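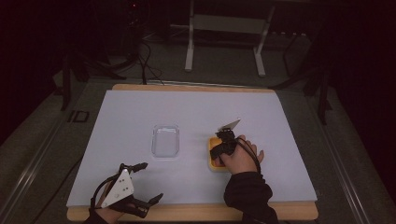

Reports > Small Grants > Sorting and Storage > Spring update

Search reports Go

Prastine Supply Sort: progress report to the Brandov Fund

We're past the halfway mark and it's going so well! When we wrote in March the supply shelves were still a jumble of shoeboxes and torn bags, and people gave up looking for things and bought them again. Now 455 of the 700 items on our list have a container, a label and a spot on a shelf.

The small containers have made the biggest difference. We went with clear trays for anything people need to spot quickly (beads, buttons, pen nibs) and yellow ones for sets that have to stay together. Everything gets sorted at the table, on a plain board, so little pieces show up and don't roll off into the carpet. We tried it without the board for one afternoon and lost a whole packet of snaps!

Money: we've spent $155 on extra containers from Flomen, which came out of the materials line. The label printer from Hashmi was under budget, and we'd like to put what's left toward lids, if that's all right with you. The first order of lids was the wrong size and went back.

Still to do: the yarn, the paper offcuts and the tall cabinet, which has 3 shelves we haven't opened up yet. The yarn will be slow. Paper should go fast now that the trays stack properly, and the evening group has already asked to start on it.

We'll send the updated item list with the next report, along with the receipt for the lids.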